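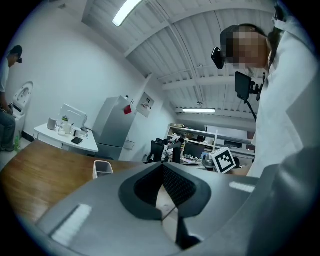
Gripper shift at the table, wastebasket up next

Shop Tips: Getting Through a Day of Gripper Work (and Keeping the Room Livable)

I spent years on the packing line at Volimeck before they moved some of us over to the robot side, and I get asked all the time what I do now. Well, I do housework! I pick things up and put them down with a hand-held gripper while cameras record it, and the recordings go off to teach the machines. The line in Hernville has its own arms now, so the boxes get packed without me. I was sore about that for a good while. I still miss the noise some mornings.

Anyway, Marlene Fehr asked me to write down what works for the new people starting in March, and half of it is good for anybody with a workbench or a kitchen table, so I'm putting it all here.

Clear the table the night before. I mean really clear it, cups and all. If you want your coffee near you, give it a home on a side desk and keep it there all day. Mine goes on the desk by the refrigerator, and Tâm Mạch, who has the longest elbows in the building, has yet to knock it over.

Wipe the finger pads before you start and again after lunch. A damp cotton cloth does it, then a dry one. I tried a degreaser once and the pads went slick for two days, so don't do that. (Same goes for rubber jar openers at home, by the way.)

Slow down your hands. On the line we were fast and proud of it, and it took me weeks to get rid of the habit. A rushed grab is hard to learn from, so I hum something slow under my breath. Lâm Lại prefers to say each step in his head: reach, close, lift, set down. Either way works.

Put tape under anything that has to go back to the same spot. A little corner of painter's tape on the wood is plenty, and if you pull it off the same day it doesn't leave gum behind. When it does, a drop of cooking oil on a rag takes it right off.

Loosen the headband a notch if you wear the head camera. You'll want it tight so it doesn't slide, and by ten o'clock you'll have a headache. I fold a strip of soft T-shirt under the front and change it at noon. 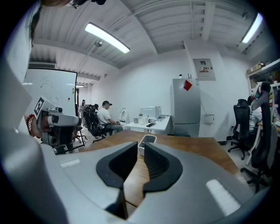 Swap partners before you get sick of each other. Two people working at the same table all day start bumping wrists, and then they start apologizing, and then they stop apologizing. We trade after lunch now. That was Spyros Gkikas's idea and it has done more for the mood in the room than the new chairs did.

Label your memory cards on both sides. We use the 256 GB ones and they all look alike in a drawer. A dab of nail polish lasts longer than marker — I use red for full and leave the empties plain.

Sit down between sets. Our supervisor used to push for 200 takes a shift and we got them, too, but my shoulder was shot by Thursday. Tín Kim talked her down to 78 with proper breaks, and fewer of them have to be thrown out. If your place is just starting with this kind of thing, ask about the number early. Ask who sets it. And ask for the training hours to be paid, which we had to argue over at first.

Use magnets for the task list. Dry-erase gets smeared by sleeves all day long, but a magnet stays put next to whatever job you're on.

Keep one ordinary job for yourself. I still tape up the outgoing boxes for Jelasstead by hand on Friday afternoons, and I'd put up a fight if they took it away.

If you've got a better fix for sweaty palms than cornstarch, send it in. I'm down to my last box and it gets all over my pants.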